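Home > Furniture and Finishes > Tables and Desks

Brown tabletop feels sticky no matter how often I clean it

Asked by drorkton_dave
3 answers, 1771 views

I have a brown worktable that came from the Wiltex clearance warehouse when they shut the Terthorpe branch. It was cheap, which I now understand was a form of honesty on their part. For the first year it was fine. Since June it has felt faintly tacky, as if somebody wiped it down with soda. Put a sheet of paper on it overnight and in the morning you have to peel the paper off.

So far I have tried dish soap and warm water, then more dish soap, then an all-purpose spray, then a different all-purpose spray my sister swears by. Each time it's fine for a day or two and then it's back. I have also tried ignoring it, which worked about as well as the sprays.

I don't know what the finish is. It's not shiny and it's not quite dull. No label underneath, just the number 2737 in pencil. The room gets humid in summer but nothing else in there is sticky, including me. Is this something I can fix, or do I strip the whole thing? I would really prefer not to strip the whole thing.

Answer 1 (marked helpful by 119 readers)

Stop cleaning it for a minute. I mean this kindly.

There are two usual reasons a tabletop goes sticky. One is that something is sitting on top of the finish: old polish, soap, spray cleaner, hand oil, or all of them in a friendly little stack. The other is that the finish itself is going soft. The first is an afternoon. The second is a weekend and a bad mood.

You can tell them apart with a cotton ball and some mineral spirits. Pick a spot the size of a quarter near the back where you won't care. Open a window, wear gloves, keep it away from the pilot light. Wet the cotton ball, rub the spot gently for half a minute, wipe it dry and leave it alone until tomorrow. If the cotton comes up yellow or gray and the spot feels smooth and dry the next day, it's buildup, and I would bet your sister's spray is in there somewhere.

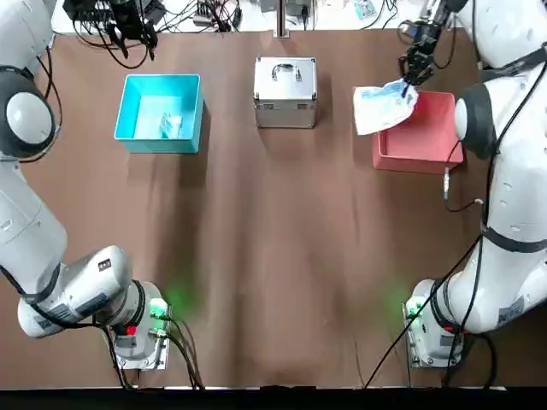

If it is buildup, do the whole top the same way with a soft rag, one section at a time, turning the rag over a lot. You will go through more rags than you planned. Then wipe once with a barely damp cloth, dry it right away, and leave the table bare for two days. After that the only thing it gets is a damp cloth. No polish. No lemon anything. Lay the used rags out flat outdoors until they're completely dry before you throw them out, because a wadded-up solvent rag in a trash can is how people meet the fire department.

If the spot is still tacky after the test, press your thumbnail into it. If the nail leaves a mark, the finish is soft and no cleaner is going to talk it back into being hard. Then you are looking at a scraper, some sandpaper and a new coat of something. Check first that the top is solid wood and not a thin veneer, or you will be sanding your way to a very different table.

- Cillian Tierney

Answer 2

had this on a desk. baby powder. rub it in, brush it off. lasted all summer

Comment from drorkton_dave: Did it come back?

Comment: yes but i had more baby powder

Answer 3

I'd agree with the mineral spirits answer, with one addition. If you do end up refinishing, don't put the new coat on while the room is still humid. I used a wipe-on varnish from Ní Bhriain (the hardware place, not the bakery, although I understand the confusion) and got impatient and put the second coat on during a wet week. It took nine days to stop grabbing my sleeves. The can said overnight. The can had not met my basement.

Also, if you keep a rubber mat, a vinyl tablecloth or anything with soft plastic feet on the table, take it off. Some of those react with the finish and leave gummy patches in exactly the shape of whatever was sitting there. Easy to spot once you know, and if your stickiness is all over and even, you can probably rule it out.

Update from drorkton_dave, Wed 26 October

Did the cotton ball test. It came up the color of weak tea and the spot is smooth. Did half the table on Sunday and ran out of rags, as predicted. The clean half is a noticeably different brown from the other half, so I suppose I'm committed now. My sister has been informed about the spray and is taking it badly.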